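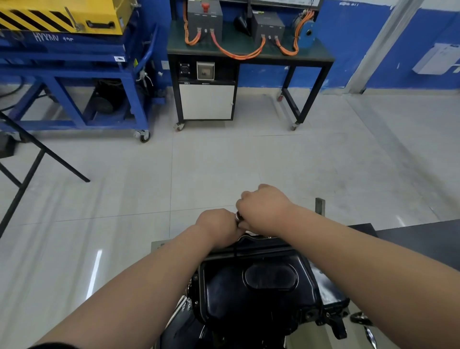

Kaninstead Apple Fair Returns to Bloxham Green This October

KANININSTEAD – Bring a big bag and a good appetite! The Kaninstead Apple Fair is back on Bloxham Green this October, with orchard stands, hot food and plenty for kids to climb on, taste and take home. Gates open at 10 a.m. and the fair runs until 4 p.m.

Growers from up and down the valley will be selling apples by the bag or the crate, along with pears, squash, honey and fresh bread. If you can't tell a baker from an eater, just ask, as most stands will cut you a slice before you buy. The cider press will be going all day, and anyone who wants a turn at the handle can line up beside the bandstand.
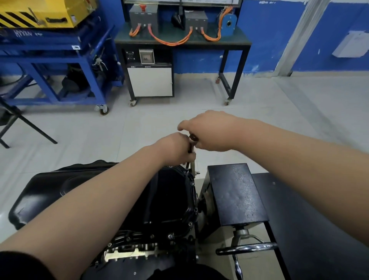
Hands at work: a hand tool on an engine bolt.

Kids get their own corner again, with apple printing, a hay maze and two story times in the Plavola tent. The pie contest is open to all ages this year – drop your pie off by noon, with a card listing what's in it. Lunch will be sold from the long tables near the Verkstead Lane gate, and there will be soup and flatbreads for anyone who doesn't eat meat.

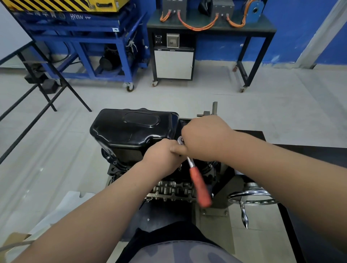

One of last year's pie winners told us that she has already tried four kinds of crust and still can't choose, and that she would like the judges to know she is open to suggestions.

Entry is $4 for adults and free for children under seven. Parking is in the lower field, by the Verkstead Lane gate. Dogs are welcome on leads, but please keep them out of the hay maze.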